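Ticket: Voice cast credits missing on animated series pages
Product: Gasari title database
Opened: 22/01/2022
Reported by: Sinéad Ó Conaill
Status: Resolved

Problem
The cast tab for the animated war drama Dornness shows character names but no voice actors. The English dub is affected on all nine episodes. Live-action titles display normally. Clearing the browser cache makes no difference.

Log
Checked the source feed from Dider. Voice credits are present in the file – 77 rows for this title, each with a performer ID. The import job reports success with no warnings.

Compared with an older animated title, Hayes, imported in October. Its credits display correctly. The only difference found is the role field: Hayes uses "voice" and Dornness uses "voice/mocap".
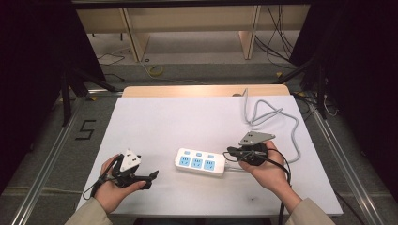
The display filter accepts a fixed list of role values and drops anything else without logging it. "voice/mocap" is not on the list. A query for other unlisted values returned 1,980 rows, nearly all of them on animated titles.

Fix
Added "voice/mocap" and "voice (archive)" to the role list. Rebuilt the cast index on staging, then on production. Unlisted values now write a warning to the import log.

Reporter confirmed the names appear on the English dub. Two minor characters in episode 4 are still blank – the feed has no performer ID for them. Sent to Dider as a separate request.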